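Getting the Bottles Out the Door: A Small Sunday Routine

I used to keep my empties in a paper sack behind the kitchen door, and every few weeks the sack would give out at the bottom and send bottles rolling off under the stove. If that sounds like your house too, pull up a chair. I've settled into a habit that keeps the whole business tidy, and it takes me less time than my coffee takes to cool.

Clear yourself a stretch of counter first

Move the toaster, the fruit bowl, the mail, all of it. I like to wipe the counter down before I start, then lay the bottles on their sides where I can get a good look at them. Standing up they topple like bowling pins the moment you reach for one in the back, and on their sides you can look right through the plastic and catch whatever is still hiding in there. Roll each one a little toward you as you go.

Sort by what's inside

Forget about brands and sizes for now. What you want to know is which bottles are truly empty, which have a bit of something dried on or pooled at the bottom, and which still have a drink in them (there's always one, at least in my family!). A bottle with coffee or milk in it can make a whole bin smell sour by the middle of the week, so that one gets my attention before the others do. 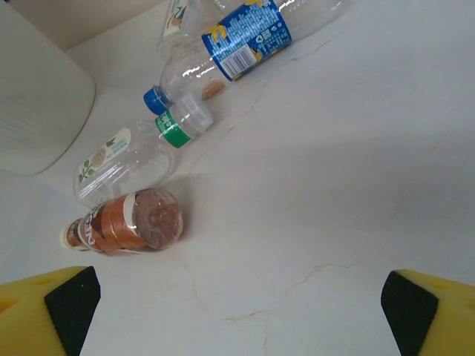

The brown coffee drink goes to the sink, and the blue-capped bottle with the tan-brown residue gets a rinse right after it. The ridged one with the green band near its neck is empty, so it can wait its turn.

Rinse without wasting water

Pour a little warm water into the first bottle, add a drop of dish soap, put the cap on and give it a good shake. Then pour that same soapy water into the next bottle, and the next. For dried-on milk I let it sit for 4 minutes, and if it's really stubborn I drop in a spoonful of dry rice and shake again – the grains scrub the ridges a brush can't reach. Strain the rice out over the trash, please, and keep it away from your drain.

Labels and caps

This part depends on where you live, so do look up your town's rules. Ours wants the caps left on and doesn't mind labels. If yours wants them off, paper stickers loosen nicely in warm water, and a dab of cooking oil takes care of the gum.

Let them dry, then squash

I stand mine upside down in the dish rack overnight with the caps beside them. In the morning I press each bottle flat, screw the cap back on so it stays flat, and drop it in the bin. I have a lidded one from Jonholm, 44 liters, and it holds us very comfortably for 2 weeks.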